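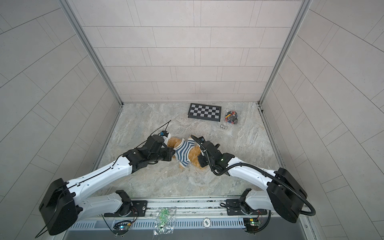
4.3 Allocation of work after a period of leave

The allocation records cover four law firms, referred to throughout by the names Astlow, Kullix, Moschos and Korkeo. Each firm assigns new matters to associates through a different channel. At Astlow and Moschos a staffing manager keeps a central list and proposes names to the partner in charge. At Kullix partners approach associates directly. Korkeo moved from the second arrangement to the first during the study period, and its records are therefore split at 8/11/22, the date on which the central list came into use.

Interviews were held with 114 associates. Of these, 42 had taken a continuous period of leave long enough to require the handover of open files. Type of leave was recorded as parental, medical, caring or other, but the categories are pooled in this section. Separate results by type would make some respondents identifiable to colleagues, and the consent form ruled that out.

For each returning associate, the files handed over at the start of leave were traced to their position at the end of it. A file was coded as returned if the associate was again named as the main contact for the client, as shared if the name was restored alongside that of the covering associate, and as lost otherwise. Files closed during the leave were removed. Where the client record and the billing record disagreed, the client record was used. Valquíria Lopes coded the full set, and a second coder worked through the Moschos files without sight of the first coding. Disagreements were confined to the line between shared and returned and were settled by going back to the correspondence on file.

The main pattern is that files seldom came back without a request. Under direct approach, associates who asked for a file in writing usually had it restored in full or in part. Those who waited for the partner to raise the matter usually did not. Several respondents said that asking felt like taking work from the colleague who had covered for them, and that they preferred to begin with new matters. New matters assigned in the first months after return tended to be smaller, and more of them were internal reviews with no client contact. This has a bearing on promotion, as all four firms ask candidates for partner to list the clients for whom they are the main contact.

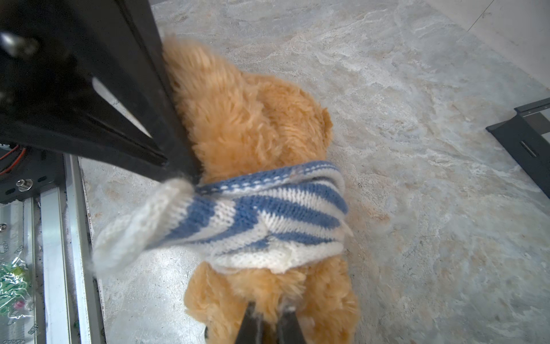
Figure 2. Teddy bear in a striped knitted sweater, lying face down on a marble-patterned floor.

Central lists altered the route by which work arrived more than they altered its content. At Astlow the staffing manager had a standing instruction to offer returning associates their former files, and the instruction was followed in most of the cases traced. Moschos had a list but no such instruction, and its results are close to those of Kullix. The two halves of the Korkeo record differ less than expected. Interview material suggests that partners there continued to make informal arrangements after the list was introduced and entered them on it later, so that the list recorded decisions already made.

Hours targets were examined separately. All four firms prorate the annual target for the period of absence. Kullix also applies a reduced target for the first quarter after return, which respondents valued, though two described it as a reason given by partners for holding back larger matters. Nearly 170 written allocation decisions mention availability as a ground. The term was used for contracted hours, for travel, and for the partner's own estimate of what the associate would want. In the third sense it was rarely checked with the person concerned.
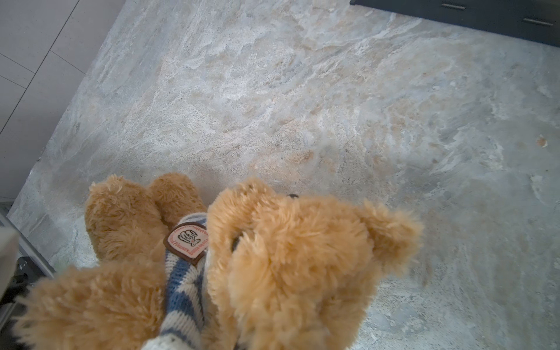 Leonidas Pappas, commenting on a draft of this section, argued that the coding treats every lost file as a loss to the associate, when some clients are hard to work with and some associates are glad to be rid of them. He would have preferred a measure based on the value of the work billed in the year after return.

The objection is accepted in part. Interviewees were asked whether they had wanted each file back, and files they said they had not wanted are reported separately in the appendix. Removing them narrows the gap between Astlow and the other firms but leaves the order unchanged. Billed value was considered and set aside, as Kullix credits fees to the supervising partner and its figures cannot be broken down by associate. A follow-up round of interviews, planned for March, will ask the covering associates how the handover was explained to them.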